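4. Local Hosts and the Choice of Where to Eat

Earlier work on food travel has mostly asked visitors what they ate and how much they liked it. We were more interested in how they ended up at the table. Hustuncombe suited the purpose. It is a small market town with one well-known regional dish, a mutton and barley pie, and enough visitors to keep several taverns open through the winter. It also has many people who rent out a spare room and talk to their guests at breakfast.

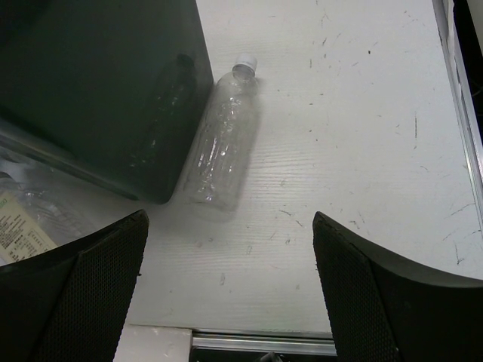 Gervasio Quezada
Lead author, Hurnix Centre for Food and Travel Studies

4.1 Interviews and meal diaries

We interviewed 57 overnight visitors, starting in February, and asked each of them to keep a meal diary for the length of the stay. The diaries gave us 800 entries, counting snacks and drinks taken sitting down. Each entry recorded the place, the main dish, the time of day and who or what had led the visitor there. Entries with no stated source were kept but left out of the comparison below.

Visitors staying with a host went to different places from those in hotels. Hotel guests tended to stay near the square and to eat before 7 p.m. Guests of local hosts walked farther and ate later, and they were more willing to enter a room where the menu was written only on a board. Several said they would have passed the Gonier tavern without going in, as its front window is small and the door opens onto a side lane. The tavern is popular with residents and takes no bookings for parties of under 10.

4.2 What visitors called local

Most visitors used the word "local" for the pie and for the beer served with it. Fewer used it for the noodle soup at Trương, a family restaurant that has been open in the town for 20 years. Residents did not draw the line in the same way. When hosts listed the places they would take a relative, Trương came up as often as the taverns did, and in the same breath.
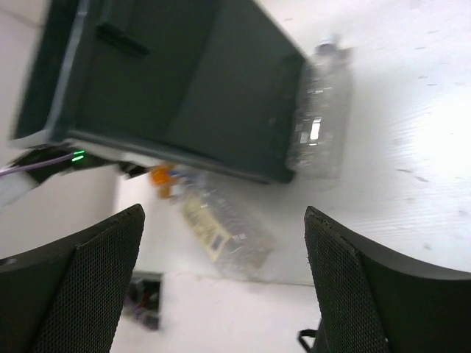
Figure 3. Dark green-gray bin or box on a white tabletop.

The diaries show this difference getting smaller over a stay. On the first evening, guests nearly always chose the pie. By the third they were asking hosts where they themselves went on a work night, and the answers were more mixed — soup, fried fish, a plate of cold meats at home. One visitor wrote that she had come for one dish and had spent most of her meals on others.

We do not claim that hosts cause better meals. Visitors who book a room in a private house may already be more curious about food than those who book a hotel, and our interviews cannot separate the two. Some hosts also had friends or family working in the places they named. We return to this point in Section 5, where the tavern owners' own accounts are set beside the diaries.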